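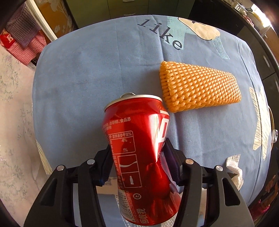
Table Clearing and Sorting Assistants (part-time, Foltitz hall)

Fellano runs shared lunches in the Foltitz hall, and we're looking for people who like the part that comes after the food. Plates go back to the kitchen crew. Everything else that gets left on the tables is ours: soda cans, bottles, used tissues, napkins, paper cups, the odd glove or phone charger. We sort it, wipe down the cloths, reset the tables and get the recycling out to the yard before the truck comes.

It's a small crew and a cheerful one, and we'd love to have more of you!

What the work is like

You'll take a row of tables and work down it with a cart. The cart has three bins on it (cans, paper, trash) and a tray for lost property. Cans are the biggest share of what we pick up, and they arrive in every shape. Some are still standing there half full, some have been squeezed in at the middle by whoever drank them. A dented Coke can goes in the same bin as a perfect one. Tip out what's left into the bucket first, please, and leave the pull tab on. Crumpled tissues go in the trash, never in paper, even if they look clean.

We get plenty of imported drinks at these lunches, so don't worry if you can't read the label. Metal is metal. If you do read Chinese, Polish or Turkish, you'll be very popular with the rest of us when it comes to the sauce bottles.

Once a table is clear you shake out the cloth, check it for spills and either smooth it back down or swap it for a fresh one. Our cloths are a mixed bunch, plain and printed, and we're fond of them, so stains get treated the same day. Soaking tubs are in the laundry room behind the stage.

The last half hour is the sorting bench. We tip the can bin out, pull anything that doesn't belong, count the cans into sacks and write the number on the sheet. It's noisy and oddly satisfying, and it's when most of the talking happens.

Hours and pay

Two shifts a week, four hours each, early afternoon. We're hiring for 13 places, starting in March. Pay is by the hour at the standard hall rate, with the first training shift paid as well. You get lunch before you start, and it's the same lunch everyone else gets. If you need to swap shifts, there's a board by the kitchen door and people are good about it.

Who we're looking for

You should be 16 or older (we'll need a signed form from a parent or guardian if you're under 18). You need to be OK with being on your feet, pushing a cart and handling sticky things. Gloves and aprons are provided in all sizes, and you can bring your own gloves if you prefer them.

No experience needed. Some of our best people had never done any cleaning work outside their own kitchen. If you're the one at a party who starts collecting the empties without being asked, you'll fit right in.

The hall is on the ground floor with a ramp on the yard side. The sorting bench can be raised or lowered, and we can set up a seated shift there for anyone who'd rather not do the tables. Just mention it when you write and we'll plan around it.

A bit about the sorting

We started separating properly last spring, when the Koddale depot agreed to take our cans directly as long as they came in clean. Our best week so far was 900 cans, and we'd really like to beat that. The depot sends back anything with paper or food mixed in, so the bench matters a lot. It has happened to us twice. The second time was entirely down to tissues stuffed inside the cans, so now we look in the opening before it goes in the sack.

How to apply

Write a few lines to Shivam Vashisht, who runs the floor crew, and drop them at the Fellano office or in the box at the hall entrance. Tell us which afternoons you're free, how to reach you and when you could start. A résumé is fine but we don't need one. Please apply by 2024-02-09.

Everyone who applies is invited to come by for a look at a lunch while it's being cleared. Wear shoes you don't mind getting soda on.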